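Hand-Held Gripper Trial: Frequently Asked Questions
Answers for teams comparing the Takton and Derkton hand-held grippers for kitchen work. Updated in February. 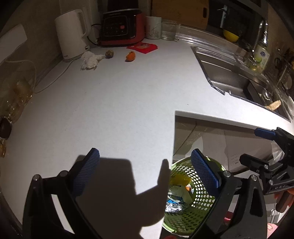

About the trial

What is being compared?
Two hand-held grippers, the Takton and the Derkton, each with its own camera. Both have two fingers driven from a handle. We also tested finger pads in two finishes, smooth and textured, and two ways of passing the recordings to an arm controller. The arm was the same throughout, a Koivisto bench arm.

Why kitchens?
Kitchen counters have a lot of small objects of different stiffness close together. A tissue, a potato and a tangerine on the same stretch of counter ask for three different grips. We wanted to know which gripper an operator could use on all of them without changing pads or settings.

Did you clear the counters first?
No. Operators were told to leave kettles, cookers, jars and cords where they were. A gripper that only works on a clear counter is of little use to us.

How many tasks were there?
We used 6 tasks: picking up soft waste, dropping waste into a basket below the counter edge, moving round produce, lifting flat paper items, placing a sponge, and closing a container lid. Each gripper got 300 attempts in total, split evenly across the tasks.

Fingers and pads

Which pads should I order?
Textured, unless you mostly handle smooth glass. The diamond pattern held tissue, wrappers and foil better than the smooth finish did. On glass jars the smooth pads were slightly better, but the difference was small enough that we stopped swapping them.

Do the pads mark soft fruit?
They can. If the operator squeezes hard, the pattern shows on the skin of a ripe tangerine. Potatoes were fine. Have the operator close the fingers until the object stops sliding and hold there.

Does pad color matter?
It matters to the tracking software. The blue pads stood out well against a white counter and against the black fingers. We had more trouble with black pads, which the software confused with the shadow of the gripper. If your counters are dark, try both before ordering in bulk.

Can the fingers pick up flat things?
Paper envelopes are the hardest item on the list. The Takton fingers are thinner at the tip and can get under an edge. With the Derkton, most operators slid the envelope to the counter edge and took it from there. Both methods count as a success in our scoring, but the second is slower and harder for the arm to copy.

How long do pads last?
We replaced ours at the halfway point of the trial. They were not worn through, but grease had filled the pattern and washing no longer cleared it. Warm water and dish soap is enough for daily cleaning. Let the pads dry before putting them back on.

Camera and lighting

Where does the camera sit?
Behind the fingers, looking forward over them. Both pads should be in view, with the counter beyond them. If one pad leaves the view when the fingers open fully, the mount has slipped and needs to be reset.

My counter looks curved in the recording. Is something wrong?
No. The lens is very wide, and straight edges bend toward the sides. The calibration step corrects for this. Run it again any time the lens is removed or knocked.

What about shadows?
Overhead light puts a large dark shadow of the gripper on a white counter, often right between the fingers where the target is. The Derkton camera handled this better with exposure locked. The Takton did better on automatic. We have no explanation for the difference — try both settings on your own counter.

Do steel sinks cause problems?
Sometimes. Bright reflections from a basin can throw off position tracking if the sink fills most of the view. Keep some of the counter in view while moving over it.

Moving recordings to the arm

Which controller did you use?
The Drurnmont controller for most of the trial, and the one supplied with the Koivisto arm for the rest. The Drurnmont accepted recordings from both grippers. The Koivisto controller needed the Derkton files converted first, which added a step but did not change the results.

How many recordings were usable?
For the Takton, 97 percent. For the Derkton, 85 percent. Nearly all the lost Derkton recordings came from tracking dropping out when the operator reached below the counter edge.

Can the arm do the waste task from these recordings?
Yes, if the basket stays in about the same place. A perforated basket is easy for the camera to find. The arm is less reliable with light items such as foil and wrappers, which can cling to a pad after the fingers open. Adding a short second opening to the recorded motion helped.

Which gripper did you keep?
The Takton for counter work. We still use the Derkton for heavier items, where its stiffer fingers are an advantage.

Can I borrow a set?
Trial sets go out for up to 6 weeks. Each comes with one gripper, both pad finishes and a calibration card. Please return the pads even if they are worn.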